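July, way too late at night

Okay, so I finally sat down and did the boring thing I've been putting off since spring: sorting out my files. All of them! Receipts, scanned letters, the recipes I swore I'd type up, and that huge folder just called "stuff" (there are 3 of those, by the way, each inside the other).

I started with Clerkora because I'd already paid for it, and it choked on the scans right away. So I went over to Filto, which looks like something from my high school library but gets the job done. I gave myself 20 minutes per folder, then a 20 minute break, and of course the breaks got longer and longer. I made toast twice.

The best part was finding the old Wiltance trip notes. I'd written 190 lines about the bus, the awful motel and a pie I still think about, and I had completely forgotten the whole business with the wrong suitcase! I read every word sitting on the floor with my back against the dresser.

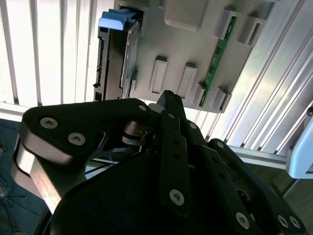 Anyway, the Saarinen letters are next, and those I'm a little scared of. My handwriting was terrible back then, and half the pages have no dates on them. I'll do them tomorrow after lunch, with coffee, and the phone goes in the other room.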